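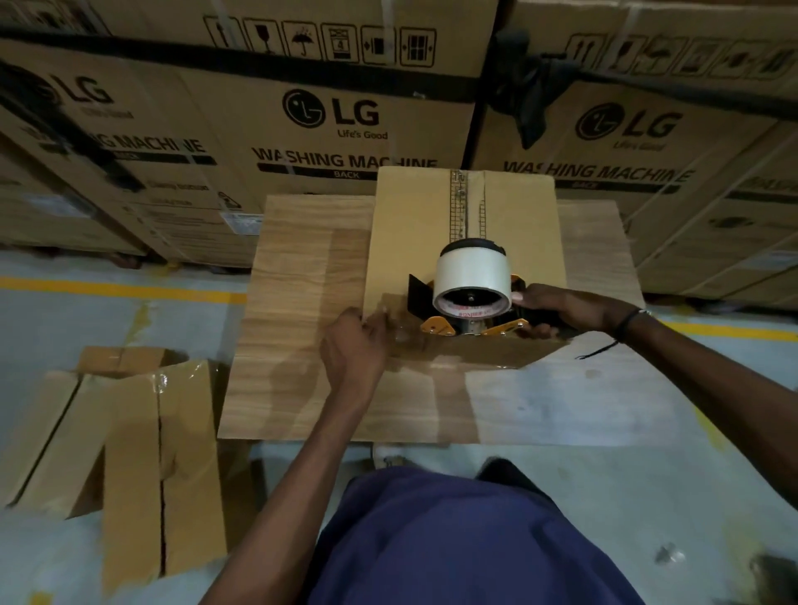
Labelling Cartons for Interstate Freight

Last updated: December 2019
Reading time: 2 min

Applies to single cartons booked through the Tonden depot. Palletised goods are covered separately.

1. Close the carton with one strip of packing tape along the centre seam, carried at least 70 mm down each end. Smooth the strip by hand from the middle outwards.

2. Weigh the sealed carton. The limit is 22 kg. Record the weight to the nearest half kilogram — the carrier rounds up anything finer.

3. Measure length, width and height in millimetres, including any bulge. A side over 490 mm moves the carton to the next rate band. If length plus width exceeds 1,026 mm, book it as oversize.

4. Print the label at 100 per cent scale. Scaled barcodes are rejected at the sorting centre.

5. Fix the label to the largest face, clear of seams and corners. Do not tape over the barcode.

6. Enter the consignment in Purkel under code 260 and close the manifest before 3 pm.

Corrections to Markos Chatzigeorgiou, dispatch.

Related
Stacking limits for mixed pallets
Reprinting a damaged label
Returns from the Moschos store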